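Started night classes in stonemasonry lettering at Wirklow this January and I have become a person who photographs gravestones on holiday. A thread!

1/ First thing you learn: you draw the letters with a flat brush before you go anywhere near a chisel. I did nothing but capital R for 2 whole evenings and loved every minute.

2/ Slate is the kind one. It holds a crisp edge and forgives a shaky wrist. Sandstone crumbles on you right when you're feeling clever (ask me about my G).
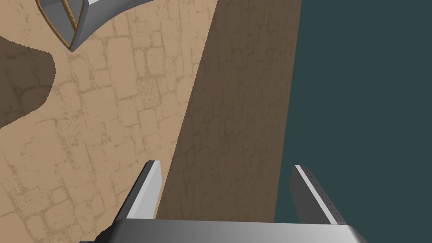

3/ The chisel sits at a slant and you tap, tap, tap – tiny taps, much lighter than I'd pictured. My neighbour thinks I've got a woodpecker.

4/ Spacing is done by eye! No ruler between letters. You squint, step back, rub out the A, move it over a hair and squint again.
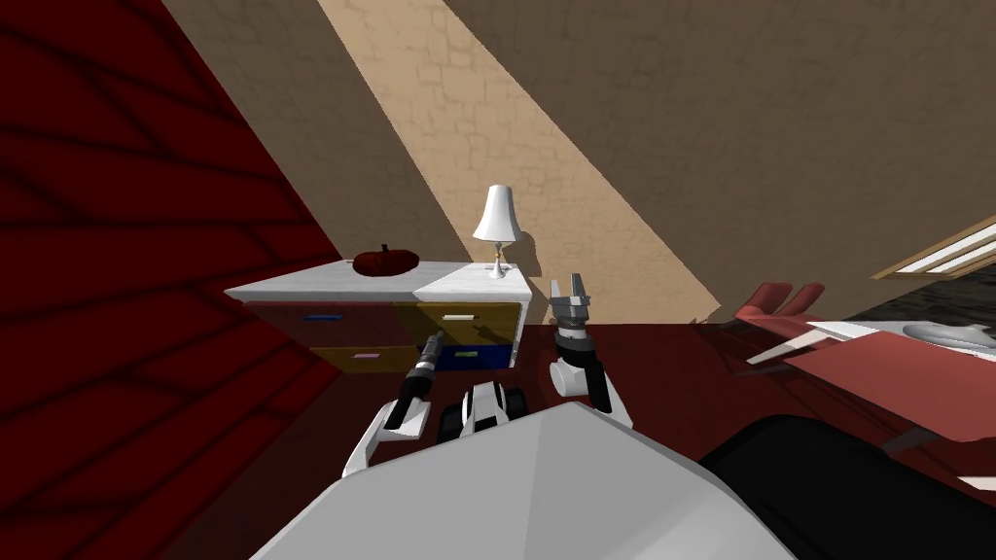

5/ Favourite find so far: the old wall at Plonau, nearly 440 names, all cut by hand. Look at the tails on the Qs if you ever go. I stayed until my parking ran out.

6/ Next up is a house sign for my sister. 9 letters, grey-green slate, and she's already changed her mind about the colour of the paint.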